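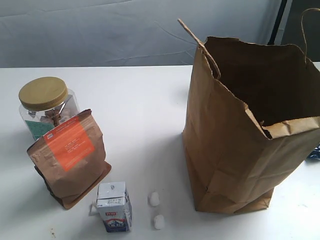

Nantana Nilsuwan
Research engineer, manipulation group, Damthorpe

Home | Articles | Opinion | Methods | Archive | Subscribe

Print this page | E-mail this article

Report the packing order, or do not report the score
16/12/2018

Bag packing has become a popular test for learned manipulation policies, and the usual headline is a single success rate. I think that figure is close to useless as it is now published, and that the fault lies in how we score the task.

Take an ordinary set of goods: a jar with a screw-top lid, a paper pouch, a small drink carton, a pair of cotton balls and an open paper bag to put them in. The usual rule is that a trial succeeds if every item ends up inside the bag. Under that rule, a policy that drops the jar on top of the carton scores the same as one that places the jar first and the carton beside it. Any shopper would tell the two apart at once. The metric does not.

In August my group rescored our own logs. We had 973 complete trials from a policy we call Serum, all marked as successes under the usual rule. For each trial we wrote down the order in which the items entered the bag and whether a rigid item was released above a soft one. In 510 of them it was. More than half of our successes were packings that I would not have accepted at a till.

The policy was not at fault. It was trained on 2,967 demonstrations, and the operators had been told to fill the bag and had been timed. They picked up the nearest item first. Serum learned to pick up the nearest item first. When we changed the starting layout so that the soft items stood furthest from the bag, the order changed with it, and the success rate did not move at all. A measure that stays still while the behaviour reverses is measuring something else.

Chalerm Saithong, who maintains the Geagea scoring scripts, has put the opposite case to me several times. His view is that order is a preference, that preferences differ, and that a benchmark should record only what can be checked from the final state. I accept the first two points. The third gives away too much. A paper bag stands open at the top and hides most of what goes into it, so the final state is exactly what an overhead camera cannot check. Contact order can be taken from the gripper log with no extra hardware.

There is a stronger objection, which is cost. Labelling the order by hand is slow, and small groups cannot afford it. We found that 4 event types were enough: grasp, release above the rim, release below the rim, and contact with the bag wall. All of them can be drawn from joint position and wrist force. The Bukeck team uses a longer list and gets finer results, but I doubt the added detail would change any ranking.

I would ask for two changes. Reviewers should request the item order for every packing result, as a plain table. Authors should also state what their demonstrators were told, word for word, including any time limit. Our own instruction sheet was one line long and we left it out of the paper. It explained more of the result than the network diagram did.

Contact the editors | Copyright Damthorpe 2018 | Back to top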